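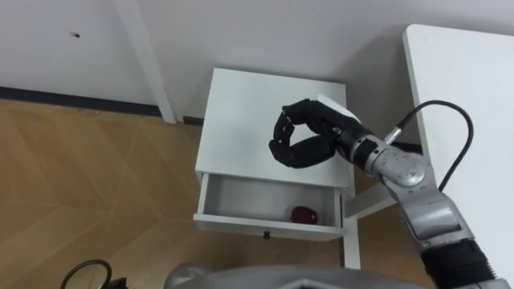

야크베리(Jakberg)시 도시재생과는 레이바(Leiva) 강 동안(東岸) 옛 하역부지의 활용 계획을 함께 검토할 시민계획단을 다음과 같이 모집합니다. 관심 있는 시민과 사업자의 많은 신청을 바랍니다.

대상지는 철도 화물선 폐지 이후 일부 창고만 임시로 사용되고 있는 하역부지와 이에 접한 포쿠라(Fokura) 거리 상가 구간입니다. 시는 지난해 토양 조사와 호안 안전 점검을 마쳤으며, 올해는 보행로와 녹지, 소규모 작업장, 임대주택의 배치를 정하는 기본계획 수립에 착수합니다. 계획 수립 용역은 이나투스(Inatus) 도시연구소가 수행하고, 시민계획단은 초안 작성 단계부터 의견을 제출하게 됩니다.

시민계획단은 주거, 상업, 수변환경의 3개 분과로 운영됩니다. 분과 배정은 신청서에 기재한 희망 순위를 우선으로 하되, 분과별 인원과 거주 지역을 고려하여 조정할 수 있습니다. 전체회의는 9월부터 매월 한 차례 오후 7시에 야크베리 시청 별관에서 열리며, 모두 5회 개최합니다. 현장 답사는 별도로 공지합니다.
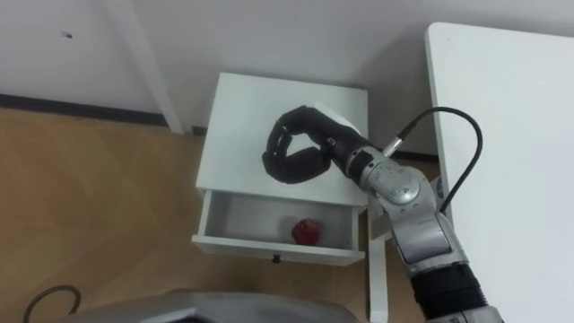 포쿠라 거리의 한 상인은 사전 설명회에서, 강변 산책로가 생기더라도 하역장 담장이 그대로 남으면 손님이 상가 쪽으로 넘어올 길이 없으니 연결 통로의 위치부터 논의해 달라고 요청하였습니다. 해당 의견은 상업 분과의 첫 안건으로 상정할 예정이며, 설명회에서 접수된 나머지 의견도 분과별로 정리하여 위촉 후 배부합니다.

신청 자격은 공고일 현재 야크베리시에 주민등록을 두었거나 시내 사업장에서 일하는 만 18세 이상인 사람입니다. 하역부지 내 창고를 임차하여 사용 중인 단체는 대표 또는 대표가 지정한 1인이 신청할 수 있습니다. 다만 대상지의 토지 매입이나 개발 사업에 직접적인 이해관계가 있는 사람과 용역 수행기관의 임직원은 제외합니다. 도시계획 분야의 경력은 요구하지 않습니다.
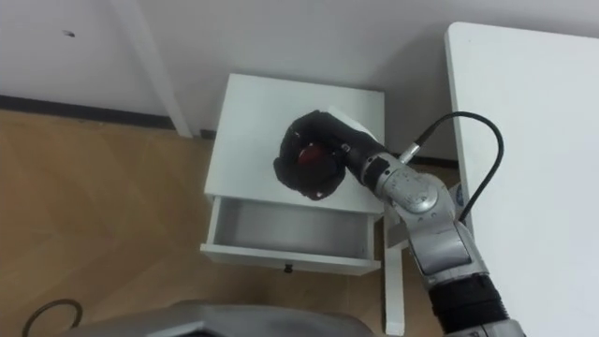

신청 및 선정 안내

제출 서류: 신청서 1부, 개인정보 수집·이용 동의서 1부. 단체 신청자는 임대차계약서 사본을 추가로 제출합니다.

제출 방법: 시청 누리집의 공고란에서 서식을 내려받아 온라인으로 제출하거나, 도시재생과 민원창구에 방문하여 제출합니다. 창구 접수는 오후 5시에 마감합니다. 우편 접수는 받지 않습니다.

신청 동기: 대상지와의 관계, 관심 분야, 계획에 반영되기를 바라는 사항을 3000자 이내로 작성합니다. 한국어 외의 언어로 작성하고자 하는 경우 접수 전에 담당 부서와 협의하시기 바랍니다.

선정 방법: 서류 검토 후 연령과 거주 지역을 고려한 공개 추첨으로 선정하며, 결과는 신청자에게 개별 통지합니다. 추첨은 시청 별관에서 진행하고 신청자는 참관할 수 있습니다.

참여 수당: 회의 참석 시 시 조례에서 정한 기준에 따라 지급합니다. 수어 통역이나 자녀 돌봄이 필요한 분은 신청서의 해당 항목에 표시하여 주십시오.

제출된 서류는 반환하지 않으며, 기재 내용이 사실과 다른 경우 위촉을 취소할 수 있습니다. 그 밖의 사항은 야크베리시 도시재생과 수변계획팀으로 문의하시기 바랍니다.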